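Search this site Search Go

Let people bring their own mugs back to the break room

I worked at Lambrechts for 4 years, and the thing I remember best about the place is the mug shelf. Everybody had one. Boris Kopecký drank out of a chipped thing from a campground in Stinddale and got grumpy if you washed it too well.

Then we moved to the Hilengate building and got matching white cups, 800 of them, stacked in a cabinet like a hotel banquet was coming. I get it, sort of. Matching cups look nice when clients visit, and they all fit the dishwasher. But I stopped hanging around in the kitchen, and so did pretty much everyone I liked talking to.
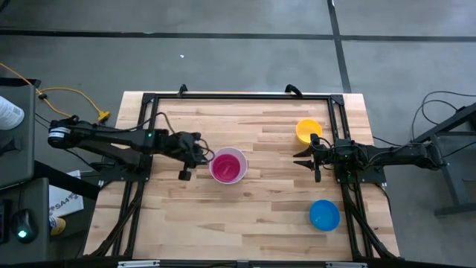 A mug of your own gives people something to ask you about – where'd you get that, who gave it to you, why is there a goose on it. I learned that Marijke Jacobs had grown up on a lake because of a goose! You don't get that from a white cup.

My new office has 525 people and one sad shelf by the sink, and I've started leaving my ugly brown mug on it. Two others have shown up next to it so far. I'm counting that as a start.

Last updated in December

Recent posts
Stilholm in the off season
Why I quit buying fancy pens
The case for a longer lunch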